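Trondalier open day, March 2, 2018

I went to the Trondalier open day because our budget for next year closes in December and the Pletau arm has been on our wish list for two years running. I came home with a tote bag and more doubts than I left with.

The first hour was a sales talk. Every slide had a payback curve on it, and every curve crossed the line at 25 months. I asked what hourly labour cost they had used. The answer was "a typical one". Our shop runs batches of 200 parts, sometimes fewer, and I'd like to see that curve drawn for a place where the job changes before lunch.

Then came the hall. Two arms were running, both on the same pick-and-place job, both behind a rope. The Bosman gripper is sold separately, and so is the stand, the guarding and the training. None of those were in the price on the flyer. When I added them up on the back of it, the total had grown by more than a third – and that was before freight.

The part I had most hoped to learn from was Godusano, the planning software. You try out tasks in a simulated room before you buy any hardware, which is a sensible idea for anyone who has ever bought the wrong size of compressor. The licence is $700 a seat, per year. The rooms that come with it look like somebody's house with odds and ends from a catalogue, and I couldn't get a clear answer on how long it takes to build your own floor plan. "It depends on your centre" is not a number I can put in a spreadsheet.

To be fair, the staff let me ask as much as I liked, and the coffee was good. I've asked for a written quote with everything on it and a trial licence for Godusano. If the trial can't handle our own layout, I'll put the money toward a second-hand conveyor.
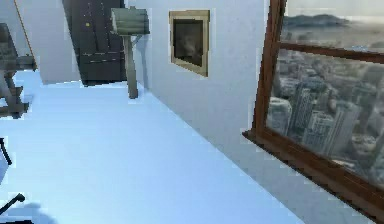 The quote is supposed to come with service rates as well, including travel time – we're nearly four hours from their closest technician, and I won't sign anything until I know who pays for the drive.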